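Labeling Grasp Phases for Soft, Scaly Produce

This page explains how we label grasp phases in the Tovwood set, the part of our grasping work that uses fruit with uneven skin. Follow the steps in order. You need the Grivano viewer and a copy of the label sheet. The set has 261 episodes, and each one is labeled by two people.

Step 1. Load the wrist view first

Open the wrist stream and let it play at normal speed. The wrist camera turns with the arm, so the room is often sideways. Leave it that way. Rotating the stream breaks the link between the picture and the joint log.

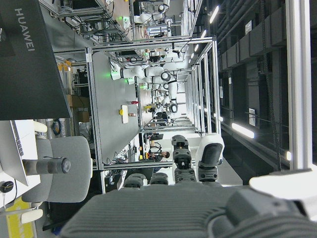 Wrist view, unrotated. Fingers at the bottom, workcells behind.

Scrub until the fingers stop moving relative to the housing, then write down the step number. Do the same for the head view. If the two numbers differ by more than 26 steps, set the sync flag and go to the next episode.

Step 2. Decide whether the object is held
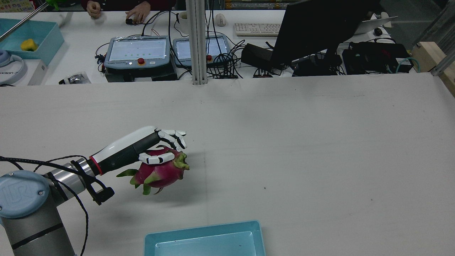 A "held" label needs two signs in the same head view: contact from both sides and clearance from the table. Check the fingers and thumb first, then look for the shadow. With the dragon fruit, the four fingers are over the top, the thumb is on the near side, and the shadow falls on the tabletop below the fruit and to its right. Mark that step "held." The scales can hide the exact contact point — do not guess at it, and leave the contact field blank.

Step 3. Mark the open-hand steps

Use "open" when the fingers are spread and the object is resting on the table. It does not matter how near the thumb is. We tried a distance rule in the first round and the two labelers agreed less often, so it was dropped.

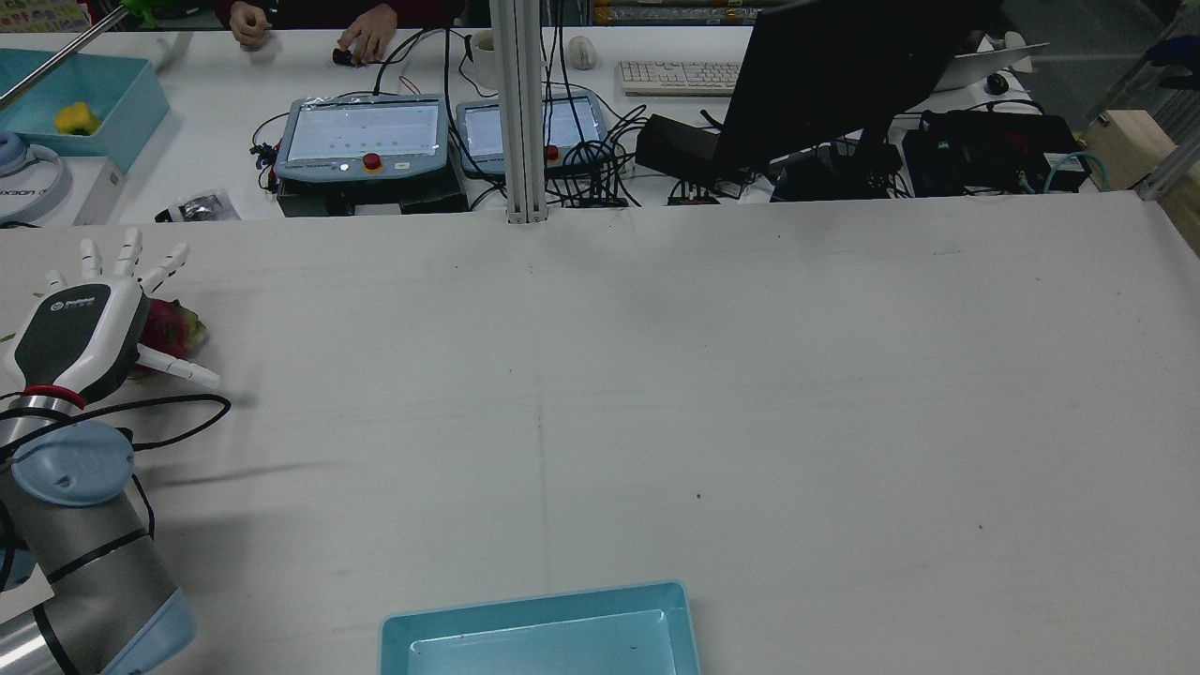

Label: open. Fruit on the table, partly hidden by the hand.

Step 4. Mark the enclosed steps

"Enclosed" sits between the other two. The hand is partly around the object but the object still rests on the table. Judge each step by itself, without looking ahead to the next phase.
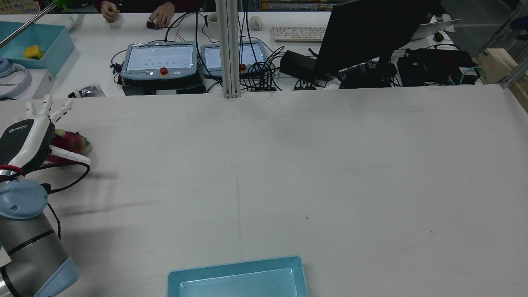 Label: enclosed. Thumb and fingers partly around the fruit.

Step 5. Save and compare

Export the sheet and run the Choi compare script. It lists every step where the two labelers disagree. Review those steps together, keep the earlier label if you still cannot agree, and add a note. Our last full pass gave 1403 phase changes, most of them between "open" and "enclosed."

Allow 300 seconds per episode. Finished sheets go in the Zoltudia folder under the episode number.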